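I don't trust empty drawers

13 April 2022

Every few months somebody online discovers that the secret to a calm home is clearing every surface and putting one pretty thing back. I have read this advice so many times I could recite it. I have even followed it. What they leave out is where all the other stuff goes, and the answer, in every house I have ever lived in, is a drawer.

The latest version of this comes from the Flanine method, which a reader wrote to ask me about. You pick one piece of furniture, you take everything out, and you live with the drawer empty for 10 days before anything is allowed back in. Then each item has to "earn its place." The starter booklet is short and has a lot of white space in it. I got through it over one cup of coffee and came away with one page of notes, half of them question marks.

Still, I said I'd try it, and I had a candidate. The dark wood cabinet has been bothering me since October. It has one big drawer and a flat top, and between them they collect whatever has no other home.

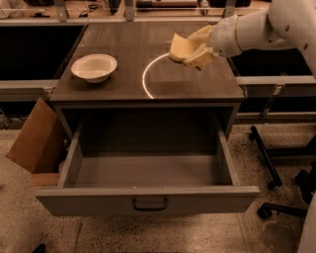
Empty drawers make me suspicious. They look wonderful for as long as it takes to admire them, and then they start to look like an invitation. Pull this one all the way out and you get a flat gray floor with nothing on it, tall sides, and a good solid metal handle on the front – and up on top there's still a white bowl, plus a yellow thing hovering between one home and another. That's my whole complaint about the method. Clearing the drawer is the easy part. The bowl has to go somewhere too, and the booklet has nothing to say about bowls.

I should mention the cabinet itself, because people ask. It was sold to me under the name Brorwood, at a price of 323 including delivery, and I was told the finish would hide everything. It does not. Dark wood shows dust by lunchtime. A friend swears by her Gateo, which is paler and has 3 drawers, but three drawers in my house would mean three places to lose the tape measure.

What I do like is the depth. You can put something tall in there and still shut it. Most drawers I've owned were so shallow that a whisk would jam them, and then you're on your knees with a butter knife, saying things.

So what earned its place? The booklet wants you to hold each item and think about your "daily path." I held a sponge and thought about doing the dishes.
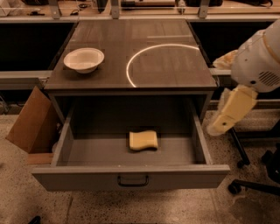

The sponge, in the drawer. The bowl is staying on top for now.

I can hear the objections. A sponge belongs by the sink, and a drawer that deep could hold far more than that. Both true. But I was asked to begin with one thing, and a wavy yellow sponge shaped a bit like a dog bone seemed as reasonable as anything else. Only put it away dry, please. The booklet skips that as well, and a closed drawer with a damp sponge in it is a smell you will remember.

There is a rival system called Mägi, where you sort by color, and I have 2 emails recommending it. I'm not convinced by that one either. Sorting by color would put the mustard with the rubber gloves.

I'll give the drawer its full ten days. My guess is that batteries will get in first, then takeout menus, then the key that doesn't fit anything. If you've done the Flanine thing and your drawer is still empty, write and tell me, and please say where you put your batteries.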